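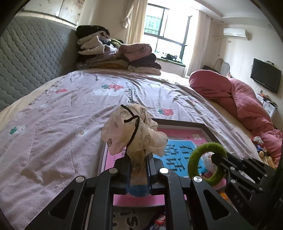 Attachment 1: printed plastic bag, closed with black pipe cleaner

Ticket: Labels print too light on clear bags, and the text rubs off
Product: Istora label printer, desktop model
Opened: 1 May 2026
Status: Waiting for customer

Customer message

Hello. We are a small bakery supply shop in Buenaventura and we use the Istora for the date and ingredient labels on our cookie bags. Since we changed to the new label roll in March, the text comes out gray instead of black. If I rub it with a finger, the small letters disappear. The barcode is also not read by our scanner at the counter.

What I tried already:
Cleaned the print head with the pen from the box, two times.
Turned the printer off for one night.
Changed darkness from 80 to 125 in the Skistik settings window. It became a little darker, but the edges of the letters became fat.
Printed the test page from the printer itself, without computer. Same gray.

The old roll is finished, so I can not compare. Firmware is 61.

Reply from support

Thank you for the clear list, it saves us time. The self test is also gray, so the computer and the Skistik driver are probably fine. Please check these points:

1. On the inside of the roll core there is a small printed code. Please send it to us.
2. Scratch the label surface quickly with a fingernail. If a dark line appears, it is direct thermal material. If no line appears, it is transfer material and needs a ribbon.
3. In the menu, open Media and tell us which type is selected.

Please put darkness back to 80 before you continue. A high value for a long time is not good for the head.

Customer message

I did the scratch test and there is no line. The code on the core is not complete, I can read only Drasero and then a part is torn. Media says "Direct". We never had a ribbon in this printer — I did not know that it can use one. The seller told me that the roll is the same as before. I bought 3,000 labels, so I hope there is a solution.

Reply from support

No line means that this is very likely transfer material. Your printer can take a ribbon. You need a resin or wax-resin type, a bit wider than the label. After you load it, change Media to "Transfer" and run the calibration again, with the cover closed. Start with darkness 80 and go up by small steps.

If you prefer to work without ribbon, please ask the seller to exchange the roll for direct thermal.

One more question: do the bags go in a freezer after labeling? The choice of ribbon depends on it.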